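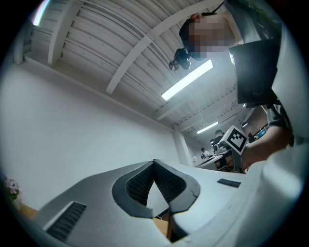
Under the white corrugated ceiling at Baláž.

Calta: written records of things being put away

Contents
What is in it
The room
Fields
The vocabulary
How the records were written
Known problems
Splits
Suggested uses, and a few we would rather you skipped
Changes
License and citation

What is in it

Calta is a set of 639 short text records about tidying a room. Each record says what was picked up, where it was lying, where it went, and what the writer thought about the decision. The last field was supposed to be optional. People have opinions about drawers.

The records cover 70 kinds of household things and 40 named places to put them. The places include shelves, bins, drawers, hooks, and one chair, which was added in version 2 after we admitted that clothes were going to end up on it no matter what the labeling guide said.

The text is all in English. The release holds records only: no pictures, no sound, and no floor plan. We tried to draw a floor plan. Two of us drew the same wall in different places, and we took the hint.

The room

All records come from one room, known as Baláž after the name painted on the street door. It has a ribbed metal ceiling, white, with broad beams across it, and a light brown wooden floor. The ceiling has no bearing on the records except during heavy rain, when the comment fields get noticeably shorter.

We laid the room out as a living area with a kitchen corner and an entryway. The entryway is a strip of tape on the floor with a coat hook near it. It is treated as a separate area throughout the data, and you should respect the tape, as we had to.

The furniture was bought used and is mismatched. Two bookcases are the same model in different finishes, and the records call them "tall pale" and "tall dark." Please don't merge them. One has a shelf that slopes, and anything round placed there was recorded again a few minutes later under a different location.

Fields

record_id
A number. Gaps in the numbering are where duplicates came out. We did not renumber, on the theory that someone had already cited the old ones.

thing
One term from the Kateck list, described further down.

thing_free
Whatever the writer called it before looking at the list. Often the better description. "Lid with no pan" is in here a lot.

from_place, to_place
Where it was and where it went. Both use the list of 40 places. If a thing stayed where it was, the two values are the same and the record is still valid. Deciding to leave the scissors on the counter is a decision.

area
Living, kitchen, or entry.

reason
Free text, usually a sentence. May be blank. A blank means the writer left it blank and should not be read as agreement.

state
One of: whole, part of a set, broken, unclear. "Unclear" was meant for things like unlabeled cables and became the home of anything made of felt.

round
A number from 1 to 7. The room was messed up and put back in order in 7 rounds, with a different starting layout each time.

hour
Time of day to the nearest hour. Included because quality drops after 4 p.m., and it seemed only fair to let you filter on it.

The vocabulary

Kateck is our list of terms for household things. It started as a shopping list, and it shows. There are four terms for cups and one for tools. "Tool" therefore covers the hammer, the tape measure, the bicycle pump, and a jar opener that spent three rounds in the wrong area.

The terms are plain words. We use "pan" for anything flat-bottomed with one long handle and "pot" for anything deep with two short ones. The deep thing with one long handle is a pan. There was a discussion, and it is over.

A few terms that cause trouble:

Mat. Includes place mats, trivets, jar-gripping discs, and the rubbery sheet that goes under the dish rack. Doormats are under "rug," because the person who wrote that part of the list was standing on one.

Basket. Woven, wire, or plastic with holes. If it has no holes, it's a bin. If it has only the two holes for your hands, it's still a bin.

Cloth. Dish towels, dusters, napkins, and the good napkins. The good napkins do not get their own term. They were put in a closed drawer in round 2 and have been there for most of the data.

Toy. Anything bought as a toy. A wooden spoon with a face drawn on it is a spoon.

Miscellaneous. We promised each other not to have this one. It has 31 records in the free-text field and none in the thing field, so the promise was technically kept.

How the records were written

Each round began with a starting layout, a sheet of paper saying which things went where before the tidying started. Someone set the room up from the sheet, then someone else put it in order. The second person was not shown the sheet. They were asked to tidy the room the way they would tidy their own home if company was coming in an hour, and this produced more variety than we had planned for. One school of thought puts everything in its place. Another puts everything behind a door. 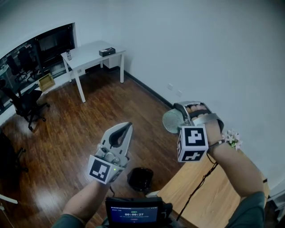 Small things were done first in most rounds, which is the reverse of what every book on the subject recommends. Coasters, lids, keys, and pens went early, while the blanket lay across the couch until almost the last record. We left the order as it happened. If you sort by record_id inside a round, you get the order in which things were dealt with, minus the duplicates.

Reasons were typed up the same afternoon in Sendska, the form tool we use for all our written work. Sendska trims trailing spaces, fixes the most common typos, and once turned every "colander" into "calendar." We believe we have changed them all back. If you find a calendar draining pasta, please open an issue.

Two readers then checked every record against the guide. They marked places that did not exist, things that had been put away twice without coming back out, and reasons that were really complaints about the previous round. The complaints stayed in. Names and initials came out.

A sample of reasons, as typed:

"Next to the kettle because that's where your hand goes."
"I don't know what this belongs to, so it goes with the other ones like that."
"Fits."
"Does not fit but the door closes."
"Put back where I found it last time, which may have been wrong last time."
"There is already a place for this and it is full of batteries."

Known problems

One room. Everything here reflects the habits of a small group of people in a single space with limited drawers. A model or a person trained only on Calta will believe that batteries live in the sugar tin.

The kitchen corner is overrepresented. More than half the things on the Kateck list belong in a kitchen, and the kitchen corner is the smallest area. The result is a great deal of stacking.

There is no bathroom and no bed. Toothbrushes appear in rounds 3 and 4, and since they had nowhere sensible to go, they were filed in five places. We kept them as a test of character.

Left and right are given from the entry, facing in. In round 1 some writers gave them from the couch. We corrected the ones we could prove.

"Top shelf" depends on who was reaching. The tall dark bookcase has a shelf that some writers called the top and others called the second from the top, the real top being out of reach and therefore, to them, ceiling. Both readings are mapped to the same place code, so the distinction is lost. You can sometimes recover it from the reason field.

Pairs are inconsistent. Salt and pepper got one record when carried together and two when carried separately. Socks were always two records, for reasons of morale.

The sloping shelf was fixed with a folded piece of cardboard before round 6. Round things are more stable from that point on. This is a real trend in the data and should not be published as a finding.

Splits

We provide a split by round: rounds 1 to 5 for training, round 6 for tuning, and round 7 for testing. A random split is easy to make and gives better numbers, since near-identical records from one round will land on both sides. You may report it if you also report ours.

Suggested uses, and a few we would rather you skipped

Calta is fine for studying how people describe places, how they justify small choices, and which things get grouped together without being asked. We have had decent luck using it to predict to_place from thing and area. The fork is easy. The umbrella is hard.

Please don't use it to rate how tidy anyone is. Please don't use it to settle arguments at home, either. We have received two emails about the dish towels and will not be taking a position.

Changes

Version 3: colanders restored. State field added to rounds 1 and 2, filled in afterward from the notes.
Version 2: chair added as a place. Duplicate records removed. "Bowl, big" and "big bowl" merged.
Version 1: first release, November. Contained "bowl, big" and "big bowl."

License and citation

Free to use, copy, and change with credit. Cite as "Calta, version 3" and give the version number, since the bowls differ.

Corrections are welcome through the issue tracker. Include the record_id and, if the correction involves left and right, where you were standing in your head when you read it. Fixes go into the next version together, usually once enough have piled up on the chair.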